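Sorting the small parts, again

I spent most of March putting off the Ziten order, so the yellow trays came out after lunch. Small parts with leads go in one tray, the round red boards in another.

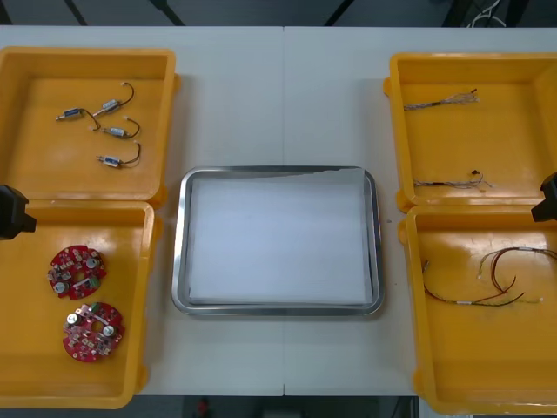 The steel tray stays in the middle for whatever makes up a set. I line it with white paper.

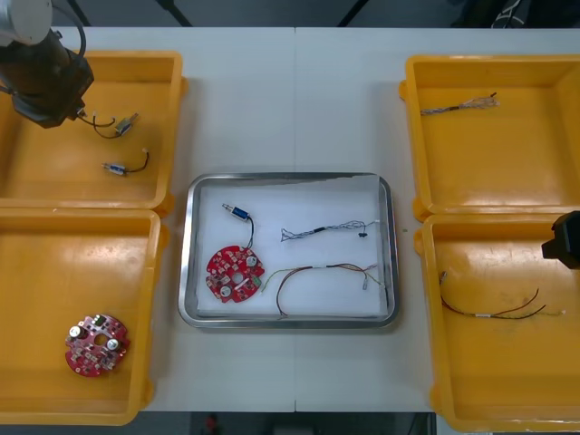

Keeping the wires straight

The leads catch on everything. I give each harness some room and don't stack them.
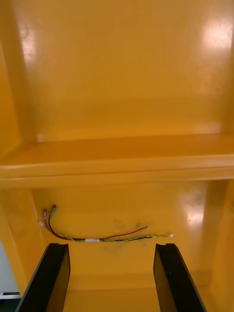

Dilek Kılıçarslan commented that she ties hers with thread first. I may try it on the next 8.

One set means a board, its part and the wires.
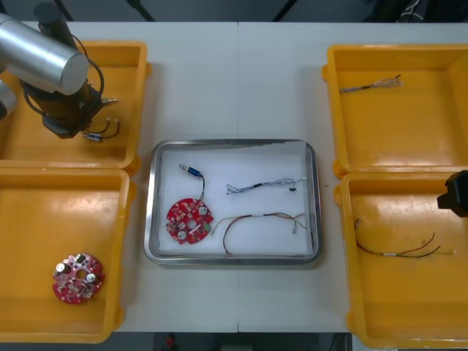 The Justik bags come in packs of 107, so I have plenty left.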